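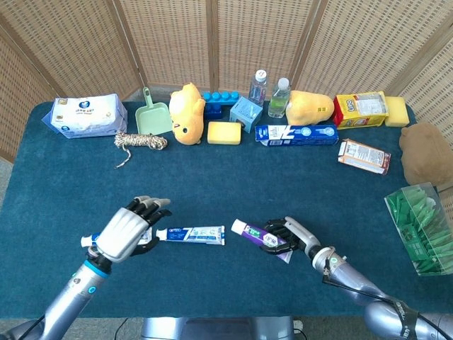

by Lok-yiu Lai

The right hand would not let go.

Frade had put down the blue tube with its left hand, and the other hand was supposed to set the purple one at the end of the line. It lowered the tube until it was close to the carpet and stayed there. The arm motors hummed. I waited for the fingers to open and they didn't.

"Is it thinking?" Dana asked from the desk.

"It's done thinking. It says it released."

She came over with her coffee and looked at my screen. The log said RELEASE COMPLETE. Under it was the time, and under that the force reading for the right hand, which was 3,118. An empty hand should read under 200. I had never seen a hand read that high on toothpaste.

We had been at Clunano for the same two years, Dana and I, in the long room over the tile shop in Sernthorpe. The job that November was lining things up. Put the tube down, put the next tube after it, leave the rest of the table alone. Willosura, who made the hands, paid by the finished run, so a hand that stopped in the middle was money.

"Send it again," Dana said.

I sent it again. The arm lifted, moved over, came down and stopped in the same place. RELEASE COMPLETE. The tube was still in its fingers.

There was a rule about this. If a hand held on after two commands, you pressed the red button, cut the power at the wall, and called Willosura. They would send someone out, and it could take until the next morning. I had written the rule myself, after a man at our old building lost a fingernail. It was taped up beside the door with his name left off.

"I can get it out," Dana said. "It's a tube. I'll just slide it."

"Don't."

"The cap end's free. Look."

"I said don't, Dana."

She put her coffee down on the windowsill. I thought she was going to go back to the desk. I turned to the keyboard to pull up the hand's settings, and that was my mistake, because I should have pressed the button first. The screen wanted my password. I typed it wrong and typed it again.
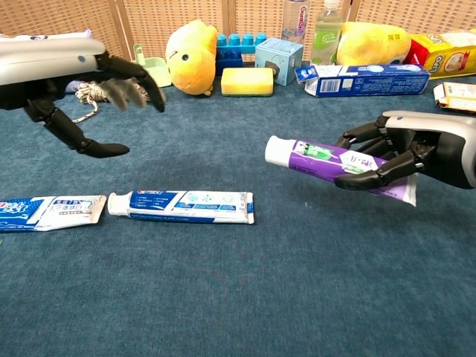 The left hand moved while I was typing. I hadn't told it to do anything. It came up off the table and opened its fingers, and it hung there with nothing in it. I learned later that it was trying to help. When a release failed, the left hand was allowed to come over and hold the object steady. Somebody at Willosura had turned that on in an update and put one line about it near the bottom of the notes. I had read the notes as far as the part about battery life.

Dana had her hand out over the table. She was reaching for the purple tube from the side, and she was watching the right hand, because that was the one with the problem.

I hit the button.

The arms locked. The left hand had come most of the way across by then. One of its fingers was resting on her sleeve, just above the wrist, and it had caught a fold of the cloth against the tube. It had not caught her. She stood very still.

"I'm okay," she said.

"Don't pull."

"I'm not pulling."

I went to the wall and cut the power. Then I took a pair of scissors from the desk and cut the sleeve, a piece the size of a stamp, and she stepped back and sat down on the floor with her arm in her lap. It was a green sweater. Her mother had sent it.

I got down beside her and looked at her wrist. There was no mark on it. We sat there until the fan in the cabinet stopped.

"You told me don't," she said.

"I should have hit the button before I told you."

"Are you going to write that down?"

"Yes."

The Willosura man came in the morning. He took the back off the right hand and found a cable rubbed through where it bent at the wrist. The sensor had been sending the same number for most of a day, whatever the fingers did, and the motor that opened them had been getting no signal at all. He replaced the cable and turned off the helping setting. He asked me how far away Dana had been standing. I told him. He wrote it on his form and didn't look up for a while.

Then he opened the fingers and gave me the tube. It had a dent across the middle.

I filled in our own report that afternoon. Under Cause I put the cable. There was a second box, for anything else, and I put the update in it, and then my name, and the time between the second command and the button. Dana read it over and signed at the bottom.

She asked if she could run the next one. I moved the red button to her side of the table and taped down the cord.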